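Review: Zestomik hand gripper pair, after 400 hours of use
Written by Maite Quintana

We bought this pair in December for our demonstration table, to replace the older Barrios ones. My job is to keep the station working, so I review it from the side of maintenance.

Setting up took me 42 minutes with the manual open. The marker plates go on top, and you must tighten them before the tracking calibration. I did it in the wrong order the first time and had to repeat everything. The manual says this only on page 6, in small letters.

The fingertip pads are the part you will look at most. Each has two screw holes on the slanted top, so changing a pad is easy. The edges become rough sooner than I expected. My colleague Crescencio Bravo checks them every morning with a flashlight, and I think it is a good habit.
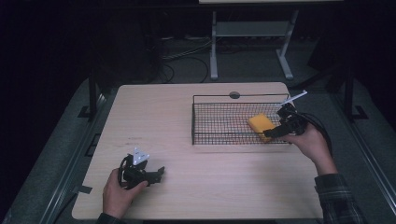
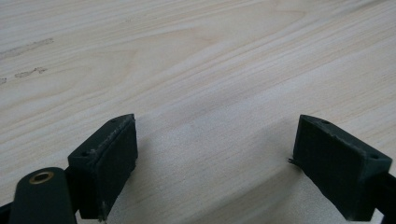 First picture: both grippers at the table, the right one on the sponge. Second picture: the pads from close, with the worn rim on the left one.

Soft objects like a sponge are good for a first test after you change pads. If the jaws do not meet it evenly, loosen the screws a little and align again.

What I like less is the cable. It is stiff, and after a long session my wrist feels it. Spare pads are sold only as a full set, which I find not so fair when one side wears first.

I give four stars of five. I would buy it again, but I would order the second set of pads together with it.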